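Folding (laundry)

Folding is the step between drying clothes and putting them away, and I've been writing about it on this site for longer than I'd like to admit. This entry covers flat folding, the kind most of us do at home on a bed or a table. Rolling and hanging have their own pages.

Origins and names

People have folded cloth for as long as they've had cloth, so I won't pretend there's a first folder to point to. What I can tell you about is the vocabulary! In my family we said "squaring up" for getting the edges even, and "booking" for the last fold, the one that closes the piece like a book. Sigita Paulauskas, who edits the linens pages here, grew up saying "halving" for the whole business, and we've agreed to list all three.

Surfaces

A bed is the classic spot, and it's still my favorite. It's wide, it's soft, and you can leave the finished stacks at the pillow end while you work near the side you're standing on. The trouble is that the mattress gives under your hands, so creases come out a little lazy. A table gives you sharper lines but hardly ever has room for a sheet. I switch between the two depending on what's in the basket (and on whether somebody's eating).

Basic method

Shake the piece out and lay it down. Find two corners that belong together, bring them to meet, and smooth from the fold outward. Then do it again the other way. Most shirts and towels take 4 folds in all, and a pillowcase is happy with 2. If the stack leans, your folds aren't the same width, and you can fix that by matching each new piece to the one under it.

Finding the corners is where people get stuck, especially with dark fabric. Black cloth hides its own seams and hems, so when it lands in a heap you can't tell what's an edge and what's only a wrinkle. I pick up any corner I can find, lift it clear of the bed, and let the rest hang or settle until the shape makes sense.
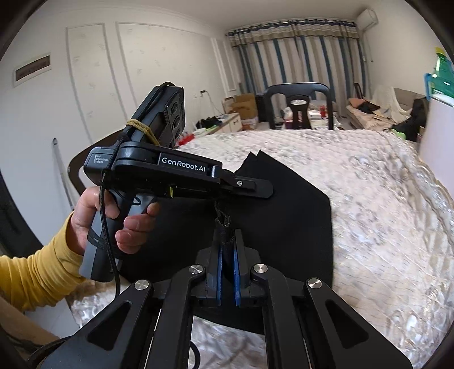

Once you have one corner, run your fingers along the hem to the next one and you're halfway home. Good light helps a lot too. I do my dark loads in the morning near the window, and in November I just turn on every lamp in the room.

Troubleshooting

Static makes thin pieces cling, and a slightly damp hand passed over them usually settles that. Fitted sheets are a separate misery; tuck the corners into each other first, then treat the thing as a rectangle. Slippery linings want to slide off the pile, so I put those on top.

See also: Rolling, Hanging, Fitted sheets, Linen closets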